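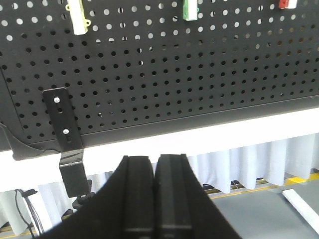 Chapter 16
Fixtures, Cables and Clear Space in the Robot Cell

Most of the rules in this book so far have dealt with the robot itself: how fast it may move, how hard it may push, and who may enter its reach while it has power. This chapter deals with the things around it. Boards, brackets, tables, cables, curtains and floor markings are often put in last and checked least, yet many of the stoppages in a working cell start with one of them.

At the Arcombe training plant, a year of stop reports came to 3,187 entries. The largest group had nothing to do with the controller or the program. The causes were written down as "cable caught," "bracket moved" or "item in path." Each took a few minutes to clear, and few were reported to the people who had built the cell.

A fixture is any part that holds something in a known place. A perforated board is a common choice for small items because holders can be moved from one row of holes to another without drilling. The same freedom causes trouble later. If a holder is moved by one hole and the taught position is left as it was, the gripper will close in the wrong place. The Zallness house rule is a good one to copy: a holder may be moved by anyone trained on the cell, but the robot runs at reduced speed until the new position has been taught and signed for.

Brackets with adjustment slots need more care than brackets with plain holes. A slot lets the installer line up a part, and it also lets the part slide if a screw works loose. Mark the final position with a scribed line or paint across both pieces. Check the mark at the start of each shift, and again after any collision, however light.

Cables should be gathered and tied along a fixed post or rail wherever one is available. Where a single cable leaves the bundle, leave enough slack for the device it serves and no more. Walk the arm through its full travel by hand guiding or at reduced speed before the ties are trimmed.

Curtains and other soft coverings are not guards. They may hide stored equipment or keep off dust, but they do not stop a person or a moving arm. Floor lines have the same limit. They show where the boundary is and depend on people respecting it.

Section 16.1 covers the fixture record used in the Tandine exercises. Section 16.2 turns to cable routing, and the Piątek checklist is printed at the end of the chapter.

Copyright Arcombe Technical Press. All rights reserved. | Contact | Back to top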